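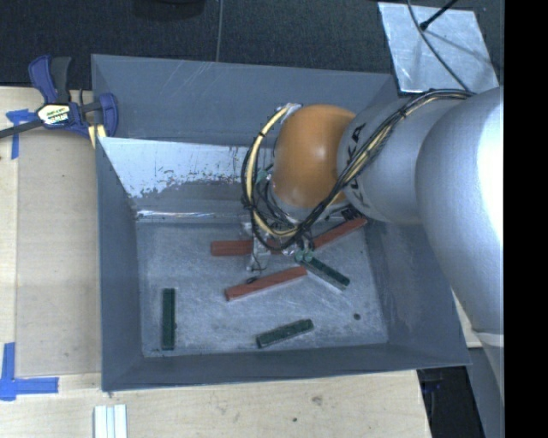 What is bulk density, and why is it a different number from the density of the material itself?

Bulk density is the mass of a loose material divided by the whole volume it takes up, air gaps included. The density of the material itself leaves those gaps out, so it is always the larger of the two.

Unit 7: Bulk density, voidage and packing
Course notes, Storage and Handling of Granular Materials
Prepared by Štěpánka Koubek

These notes cover the Tuesday lecture and the lab session that follows it. Bring a calculator and closed shoes to the lab. Moisture content was dealt with in the previous unit and is only revised briefly here.

1. Terms

Particle density is the mass of the particles divided by the volume of the particles. For porous materials there is a further choice to make. If the closed pores inside each particle are counted as part of its volume, the result is the apparent particle density. If they are excluded, usually by grinding the sample first, the result is the true density. In this course, particle density means apparent particle density unless the question says otherwise.

Bulk density is the mass of a sample divided by the volume of the container it fills. It depends on how the sample got into the container. A value quoted without a filling method is of limited use.

Voidage is the share of the bulk volume that is not occupied by particles. It is a fraction between zero and one and has no units. Some texts call it porosity. We avoid that word here, as it is easily confused with the pores inside the particles.

The three quantities are linked:

voidage = 1 – (bulk density / particle density)

Both densities must be in the same units and must be for material at the same moisture content. The second condition is the one most often missed in assignments.

2. Loose and tapped values

Loose bulk density is measured after pouring the material gently through a funnel from a fixed height and levelling the top with a straight edge. The container isn't knocked or shaken at any stage.

Tapped bulk density is measured after the container has been dropped a set number of times through a small fixed height. The sample settles, the volume falls and the density rises. The mass stays the same. In our lab the number of drops is 60, after which most of the materials on the list show no further change that can be read off the cylinder. Fine flours are an exception and should be tapped until two successive readings agree.

The ratio of tapped to loose density is a rough guide to how a powder will flow. A ratio close to one means the particles were already near their settled arrangement when poured, which is typical of clean, dry, coarse grains. A higher ratio means there was room for the particles to move closer together. Cohesive powders behave this way: the particles stick to each other on filling and hold up an open structure that collapses under tapping.

The compressibility index carries the same information in another form:

index = 100 x (tapped density – loose density) / tapped density

Report one or the other. There is nothing to be gained from both.

3. What affects packing

Shape. Smooth, nearly round particles pack more closely under the same filling method than long or angular ones. Flat-sided particles are a special case. Stacked face to face they can fill almost all of the space, but poured at random they bridge across each other and leave large gaps. The difference between stacked and poured voidage is therefore much greater for bricks than for peas.

Size. For dry, free-flowing particles that are all the same shape, absolute size has little effect on voidage, provided the container is much larger than the particles. A drum of large beads and a drum of small beads give similar values.

Size range. A mixture of sizes packs more closely than a single size, as small particles sit in the gaps between large ones. Concrete mixes depend on this. The effect is strongest when the sizes are well separated and there are just enough small particles to fill the gaps. Beyond that point, extra small particles push the large ones apart.

Moisture. Small amounts of water at the contact points pull particles together and resist settling, so damp sand often has a lower bulk density than dry sand even though water has been added. Builders know this as bulking. With more water the films join up, the effect disappears and the sand settles again.

Walls. Particles can't pack against a flat wall as closely as they pack against each other. The layer beside the wall has a higher voidage than the interior. In a narrow container this layer is a large part of the total, and the measured bulk density comes out low.

4. Worked calculation

A wheat sample from the Bosau store is poured into a 600 mL cup and levelled. The empty cup has a mass of 83 g. The full cup has a mass of 521 g. The apparent particle density has been measured separately as 1.25 g/mL.

Mass of sample = 521 – 83 = 438 g
Loose bulk density = 438 / 600 = 0.73 g/mL, or 730 kg per cubic metre
Voidage = 1 – (0.73 / 1.25) = 0.416

The same sample is then transferred to a graduated cylinder, where it reads 600 mL loose. After tapping it reads 540 mL.

Tapped bulk density = 438 / 540 = 0.811 g/mL
Ratio of tapped to loose = 0.811 / 0.73 = 1.11
Compressibility index = 100 x (0.811 – 0.73) / 0.811 = 10, to the nearest whole number

The moisture content is 12 per cent on a wet basis. The dry matter in the cup is 438 x 0.88 = 385 g, and the dry bulk density is 385 / 600 = 0.64 g/mL. Don't put this last value into the voidage equation with the particle density given above, which was measured on undried grain.

5. From the cup to the silo

Bulk density in a tall silo is higher than in a cup. The grain near the base carries part of the weight above it and is compressed slightly. Grain dropped from the top of a silo also arrives at speed and packs more closely than grain poured through a funnel. The increase is called the pack factor and is found by comparing the mass weighed in with the volume measured afterwards.

The Povari case study in the reader shows what happens when this step is left out. Stock was estimated from depth readings and cup density alone, and the estimate fell short of the weighbridge total every season. The shortfall was larger in the taller silos. Part of the error came from the cone-shaped surface of the grain, which had been treated as flat at the level of the peak in some entries and at the level of the wall in others. Students should read the case before the lab and be ready to say which of the two surface errors would raise the estimate and which would lower it.

For flat-bottomed bins that are levelled after filling, take the depth at no fewer than four points and use the mean. For hoppers with sloping sides, divide the volume into a straight section and a tapered section and work out each one on its own.

6. Lab procedure

Check that the cup is clean and dry, then weigh it empty.
Set the funnel at the marked height above the rim.
Close the gate, fill the funnel, then open the gate fully in one movement.
Level the top with three zigzag strokes of the straight edge. Don't press down.
Brush grain off the outside of the cup and weigh it.
Empty the cup, remix the sample and repeat twice.
Report the mean and the range.

If one of the three results is well away from the other two, carry out a fourth run and report all four. Results are not to be discarded without a stated reason – a bumped bench is a reason, an inconvenient value is not.

Record the room temperature and the moisture content beside the result. The Clirnholm balances need to warm up before use, so switch them on when you arrive.

7. Reading and problems

Kļaviņa, chapter on random packing, first half only. The derivation at the end of the chapter is not examined.

Problem 1. A gravel has a loose bulk density of 1.50 g/mL and a particle density of 2.60 g/mL. Find the voidage, and the volume of water needed to fill the gaps in one cubic metre.

Problem 2. Sand is added to the same gravel until the gaps are just filled, with no change in total volume. The sand has a loose bulk density of 1.60 g/mL. Estimate the bulk density of the mixture and list the assumptions made.

Problem 3. Explain why the voidage of a poured sample of sugar cubes can't be used to work out how many cubes fit in a carton when packed by hand.

Written answers go in the box outside the lab before the November break.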